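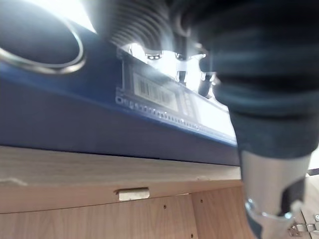
Notes from the Lokine visit, typed up on the train before I forget it all. Sorry for the state of them.

218 shares · 17 comments

Got there late, missed the coffee. Ustier has the ground floor of an old furniture showroom, Lokine is the name of the project, and the project is robot arms doing small electronics work on ordinary benches. Memory modules, card slots, connectors, that kind of thing. Open house, sort of. You had to write in and ask. I went for the rules, not the arms. We're supposed to have our own bench rules written by January and so far we have a title.

Zuzana Zelenák took us around. Fast walker, fast talker. First stop was the door, where she made us read the sheet. One page. She wouldn't start until the last of us had looked up from it. I copied down what I could:

No hands past the tape while the arm is enabled. Paused counts as enabled.
Whoever holds the stop button does nothing else. No phone, no notes, no chatting.
Lanyards off. Scarves off. Long hair up.
If you drop something inside the tape, leave it.
Anyone can call stop. No reasons asked until the arm is parked.

The last one got a question right away. Doesn't that get you a lot of stops? Yes, she said, and they like it that way. New people call it too much for a week and then settle down. Old hands call it too little and need to be nagged.

Second line took me longer to get. The button holder is a real job there, with a turn of 17 minutes and then you swap. Why 17? Romain Joly laughed at that. They tried 20 and people drifted, tried 15 and it was all swapping, someone set the kitchen timer in between and it stuck. I'd been hoping for a study. No study.

Benches next. The part I'd really come for. Modules go in a slot, arm presses, clips close, or that's the plan. What the rules say about it:

Strap on for anyone touching a board, including visitors, including "just for a second." Boards get handled by the edges. Nobody touches the contacts. If fingers do go on the contacts the module gets a dot of red tape and goes in the reject bin, even if it's fine. I thought that was wasteful and said so. Joly's answer was that the modules are all dead stock anyway, bought by weight, and the point is the habit.

Power off and cord out before any module goes in or out. Cord has to be lying on top of the bench where all can see it. Not switched off at the wall, OUT. Good rule, stealing it.

Force limit. Every task has a sheet with the most the arm may push, and the number gets written by the person who did the job by hand first. You can't set a limit for a job you haven't done yourself. Chun-hung Tsai does most of these. He had me seat a module with my own thumbs so I'd know what the click feels like. Harder than I expected! You lean on it and you're sure something's going to crack. Then he said now picture the arm doing that a bit crooked. Point taken.

Retry rule is 3. Three failed tries and the arm backs off and a person looks at the slot. Before that rule the arm would keep going as long as it was left to, and they chewed up a slot that way. They keep it in a jar by the sink.

Labels. Every module they use has to be recorded by its label at the start of a run, so if one goes bad they can say which runs it was in. Sounds dull, is dull, but Tsai said they once threw away two days of work because a bad module had been going round the benches and they couldn't tell where. Now the list is on paper AND in the computer. Paper wins if they dont agree.

Furniture. This was a surprise, a whole section in their rules about furniture. They use plain wood-look cabinets and tops on purpose, the sort of thing a small repair shop would have. But the arm can knock against a front edge, hinges stick out, chips come off. So: walk the edge before each shift with your palm flat, from the side, arm parked. Chips are okay if they're old and written down. A new chip means somebody explains how the arm got there. I asked if that's overkill. Zuzana: a new chip is a path you didn't plan. Wrote that down word for word.

Lighting rule is new and they're still fighting over it. Bright metal throws glare and the wrist camera doesn't like it. Half of them want shades on everything, the other half say a real shop has windows, so leave it. The current text reads "glare is to be noted, not fixed." Wen-hsiung Hung rolled his eyes when that line was read out. He's on the shades side.

Lunch was soup. Good soup. Talked to a man from Drelitz who's doing the same thing with bigger arms and a fence. He thinks tape is not enough and he'd never sign off on it. The Ustier people say their arms are slow and light and the tape is there for the people. I'm somewhere in the middle. Tape is fine till you have a visitor who doesn't read. We had one of those with us, to be fair, stepped right over it to look at a cable. Stop was called in about no time and the tour waited while he was walked back. No shouting. Very polite and very embarrassing.

After lunch Yao-tsung Yang showed the log. 57 stops since they started keeping it, each one with a line on what happened. I read a page. "Sleeve." "Thought I heard something." "Sneezed, hit button." "Gripper pad peeling, real." They leave the silly ones in. Yang says once you clean a log like that people stop writing in it.

Things I want for our own page:

- cord out and on the bench
- button holder does nothing else
- hand first, then set the limit
- three tries
- the log, with the silly ones

Things I'm not sure of: red tape on good modules (we pay for ours), the 17 minutes, and we dont have anyone to do the edge check in the mornings unless it's me.

Didn't get to see the Lu bench, it was closed off while they changed something on it. Zuzana said write again after the new year and she'll get us in. Also she's sending the full rules as a file, will pass it on when it comes. My stop is next, more later if I find the other page of notes.

17 comments · Share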